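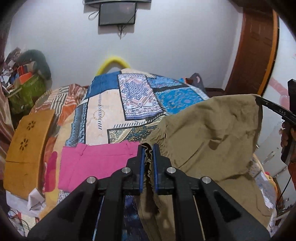 Speaker notes: Caring for clothes when the skin is sensitive

Slide 1. Welcome

Good evening, and thank you for coming. My name is Milagros Navarro. I will speak for 30 minutes and then we have time for your questions. Please keep the Skindent leaflet on your chair, we will need it for slide 4.

(Wait until the people at the back are seated.)

Slide 2. What touches us all day

When a customer complains of itching, we usually ask about creams and soap. We ask too little about the waistband. Elastic presses the cloth to the body for 12 hours or more, and in the folds of the gathering some detergent can stay after the rinse. Cuffs and collars have the same problem — but the waist is the place people forget.

Say slowly: I am not a doctor. If the skin is broken or the rash is spreading, the person must see one.

Slide 3. Washing

Four habits I recommend to every family:
Turn the garment inside out.
Measure the detergent with the cap, not with the eye.
Fill the drum only so far that a hand still fits on top.
Choose the extra rinse for anything with gathered elastic.

At the Bañez laundry, where I worked before, we kept a small card with these points above each machine. After some months the staff did not look at it any more, so we changed the colour of the card. (Pause here, people sometimes laugh.)

Slide 4. Drying and folding

Open the leaflet on the second page. Strong heat makes elastic tired, and when it is tired people buy a tighter size, and then the itching returns. Dry on low heat or on a line in the shade. Stretch the waistband gently with two hands before you hang it.

For folding, a bed is a good surface. It has the right height for the back and trousers can lie flat on it. Smooth the legs first and leave the waist for the end.

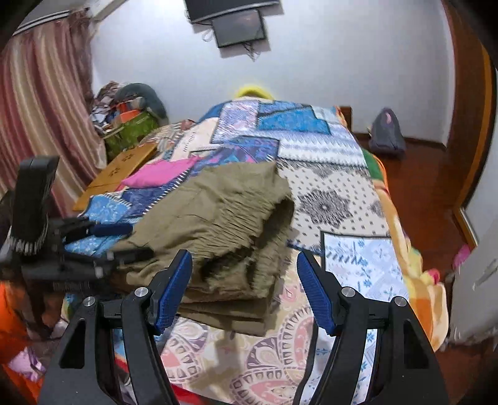 Lovely Sarmiento wrote to me after the January talk that the extra rinse is difficult to defend when water is expensive, and that in her house they prefer to use half of the detergent and rinse once. I find this a fair remark. Read it aloud and ask who does the same. With soft water it can be enough; with hard water I would still try the second rinse for a few weeks and compare.

Slide 5. New clothes

Wash before the first wearing, also when the label says nothing about it. Cut the label out close to the seam, or open the stitches with a small scissors.

If someone asks about softener: I advise to leave it out for one month and see if the skin is calmer.

Slide 6. Questions

The microphone goes first to the left side of the room. Leaflets in large print are on the table near the door.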